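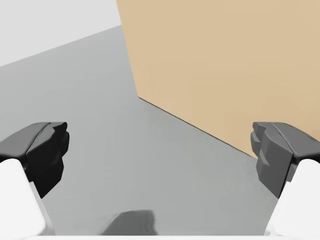 Clirden releases Ummont 3, a simulation package for wrist-view grasp development

PRETORIUS, September. Clirden today released Ummont 3, the new version of its software for building and testing robot grasping routines in simulation. The release adds a wrist-mounted camera view, a revised contact model for two-finger grippers and a batch runner for unattended testing. It is available to current license holders as a download and to new customers through Clirden's sales office.

Ummont 3 renders the work area from the robot's own hand. Gripper fingers, hand links and the shadow of the hand on the floor are drawn in every rendered image, so a vision model trained on the output learns with the hand in view. Earlier versions offered fixed overhead and side cameras only. Those remain and can be recorded together with the wrist view on a shared clock.

The contact model now treats each finger as a set of separate faces. Stepped and notched jaw profiles can be loaded as they are, without being reduced to flat pads. Contact forces are reported per face and can be written to the log at every simulation step. Users who need faster runs can switch back to the flat-pad model in the project settings.

Scenes are built from plain parts: floors, panels, boxes and backdrops. Each part has settings for size, color, surface friction and mass. Any setting can be fixed or given a range, and the batch runner draws a new value from that range at the start of each trial. Camera angle and light direction can be varied in the same way.

The batch runner accepts up to 4000 trials in a single job. Jobs can be paused, moved to another machine and resumed from the last finished trial. Failed trials are saved with their starting values and can be replayed one at a time.

"Customers asked for the hand to be in the picture and for the jaws to keep their real shape," said Kgomotso Jacobs, product manager for Ummont at Clirden. "Both changes meant rewriting the part of the program that handles contact. Project files from version 2 will open, but friction values should be checked before results are compared with older runs."

The package ships with 15 gripper models and a library of 300 scene parts. Customers can import their own gripper geometry through the Muvska converter, which is included in the license. The converter checks for open meshes and missing joint limits and lists any faults before import.

Ummont 3 runs on Linux and Windows workstations. A graphics card is required for camera output; contact-only jobs run without one. Logs are written in plain text or in a compressed binary format. The reading library for the binary format is supplied with source code.

A single-seat license costs $3000 per year and includes updates and support by email. Site licenses are quoted on request. Holders of a current version 2 license receive the upgrade at no charge for the rest of their term.

Known limits in this release are listed in the release notes. Soft and inflatable fingers are not supported. Suction tools can be displayed but do not produce contact data.

About Clirden
Clirden develops simulation and test software for robot handling. Its products are Ummont and the Muvska geometry converter.

Media contact: Clirden Press Office, Pretorius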